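Zosden two-arm kit: does the frame need its own table?
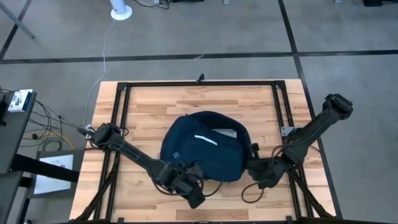
Considering the kit for bag packing. The listing gives 700 mm reach per arm and a 500 g payload. Can it share a bench with other work?

Kwaku Acheampong
March 2021

Nektarios Zacharopoulos
It can, but recalibrate each time the rails are moved. 500 g is at full reach. Ask for the payload chart before ordering. Soft bags sag, so test with yours.

Baysal272
we got ours in April last year, fine so far. cables are a pain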